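Does a paid-for industry award mean anything when a small company puts out a press release?

Small-cap investing > Reading company news

I hold some shares in Arura, which makes tags and scanners for checking that spare parts are genuine. Last month the company put out a release saying it had been named product of the year by Plalstead, a market research outfit I had never heard of. The stock went up 12 percent before lunch and gave most of it back by the close.

The release runs four pages. One paragraph is about the award. The rest is the usual "is pleased to announce," a quote from the chief executive, a quote from Plalstead that could be about any company on earth, and then the forward-looking statements. There are no sales figures in it anywhere. I went to Plalstead's site to see who else had been in the running and couldn't find a list of finalists, or judges, or even the rules. What I did find was a page selling "recognition packages" to winners, with a logo license and a reprint of the write-up.

So I'm suspicious, but I have been wrong before about being suspicious. A friend at work says big customers really do look at these things when they pick a supplier. Is there a way to tell a real award from a bought one? And should it change what I think the shares are worth?
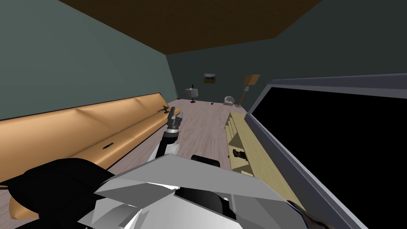
Posted by tagandtrace
Member, individual investor

Adding a little after rereading the thing. The award is for the "authentication and verification" category. Arura sells into that market through a subsidiary called Guthrie, and the award was given to Guthrie, but the headline says Arura. Is that normal? Also, the release says the product was judged on "customer value and visionary innovation." I don't know how anybody would measure the second one.

Please don't just tell me to sell. I'd like to know how to read these.

oldledger
Regular contributor

Parent companies put their own name in the headline all the time. The parent is the one with the ticker. I wouldn't read anything into that by itself, but do check whether Arura owns all of Guthrie. If it owns 60 percent, then 60 percent of whatever good comes of this belongs to you as a shareholder, and "its subsidiary" is hiding that. The annual filing will say. Look in the notes, near the back.

On the award, I'd separate two questions that people tend to run together.

First, was it bought? Usually you can't prove it either way. A lot of research firms pick the winner before any money changes hands, then charge the winner for the right to talk about it. They will tell you, with a straight face, that the selection is independent. Maybe it is. But a firm that earns its living from logo licenses has every reason to pick winners who will pay for logos, and to invent enough categories that there are plenty of winners. Go back through old releases and see how many categories Plalstead has. I looked at a similar outfit once and found 33 awards in one year for what I would call the same industry -- several went to direct competitors, each of them "best."

Things I check:

Are the losers named? A contest with no other entrants is hard to take seriously.
Is there a written method with actual scores, or only adjectives?
Did the company enter, or was it picked? If it entered, what was the fee?
Does the company say in the filings what it spent? It almost never does, because the amount is too small to matter to an auditor.
Has the same company won before, under a slightly different title?

Second, does it matter? Here I part ways with your friend, a little. I worked in purchasing for 22 years, and we did see award logos on the front of bids. They never scored a point. What scored was test results, references we could phone, delivery times and price. I'll allow that a logo might get a small supplier a first meeting it wouldn't have had. That is worth something, but I wouldn't pay 12 percent more for the company on the strength of a meeting.

What bothers me more is the timing. Look at what was due out when the release landed. If a quarterly report was coming, or a share offering, then ask why four pages on a plaque were needed that week. I have no idea if that's the case with Arura. It takes ten minutes to find out, so find out.

And the orders. A company with real orders announces orders. If the last few releases are an award, a trade show, a new advisor and another award, I'd call that a pattern until somebody shows me revenue.

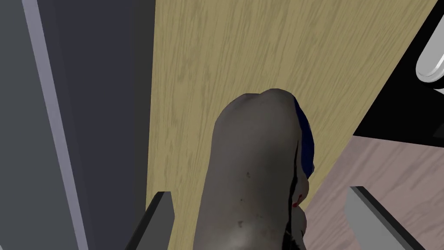
Simulated view with a gray robotic hand.

pennywise_tulthorpe
New member

Disagree with all the doom. I live in Tulthorpe and Guthrie has an office here and the parking lot is always full. Awards are good publicity and publicity is good for the stock. I bought more in September and I'm up. Some people on here would complain if the company won the lottery

oldledger
Regular contributor

A full parking lot tells you they have employees, and employees are a cost. I'd still like to see the orders.

tagandtrace
Member, individual investor

Went and looked. Arura owns all of Guthrie, so that worry is gone. The quarterly report came out eight days after the award release and revenue was down. There is one line in it about "marketing and recognition" but it's lumped in with travel. I've written to investor relations to ask what was paid to Plalstead and whether Guthrie applied. So far I have an automatic reply.

I'm keeping what I have for now and not adding. If they answer I'll post it here.

slowmoney
Regular contributor

Don't hold your breath on that email. I asked a different company the same thing and got sent the press release again, as an attachment.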